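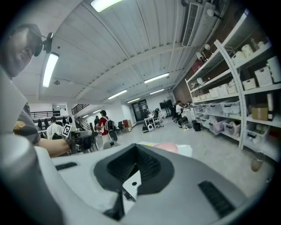 By Leandro Carrasco, Nernden
Last updated February 27, 2025

About Nernden

Nernden is a small research company. We work on one question: how much can a robot arm learn about handling everyday things from people who are using a hand-held gripper and no robot at all?

The company grew out of a project called Timeck, which began as a way to avoid waiting for the one arm we had. A person with a gripper in their hand can pick up a cloth, turn it over and put it down again in a few seconds. Driving the arm through the same job by remote control took us far longer, and the movements came out stiff. We moved most of our recording to hand-held tools and kept the arm for testing.

How we work

Our recordings are made by people moving the grippers by hand. Each gripper carries its own camera, and a printed square marker can be used to work out where a tool is in relation to the others. Some sessions also use a head-worn camera, so that we have the person's view of the job as well as the tool's.

After a session the recordings are cut into single attempts and checked. We throw out attempts where the position track jumps or the two clocks disagree by more than a frame. Attempts where the person fumbles and recovers are kept. We used to remove those too, and the arm was worse for it: once it missed a grasp it had no idea what to do next.

What we have found so far

Our main result to date comes from the Carnegie set, which holds 2,132 attempts at folding, stacking and putting away soft items. After checking, 1,725 were used for training. We then ran the arm through 296 test trials with items it had not been trained on, and it finished 158 of them without help.

Most of the failures were in the first grasp. The arm tended to close a little too early on thin fabric, and it did worse when the item lay close to the edge of the table. Adding the head view helped with choosing which item to go for. It made very little difference to the grasp itself, where the gripper camera did nearly all the work.

We have not yet shown that the method carries over to a different arm. That is the purpose of Wosutau, our current project, which started in January. It uses the same recordings with a second arm that has a shorter reach and a slower wrist.

People and premises

We work in one open room with storage shelving along one side. Recording, desk work and meetings all happen in it. Engineers take their turn at recording, and everyone who records also spends time checking attempts, including their own.

Working with us

We take on a small number of shared studies each year, mostly with university groups. We are glad to hear from people with a handling task that is easy for a person and hard to program. Please send a short outline of the task and the items involved. Visits are by arrangement.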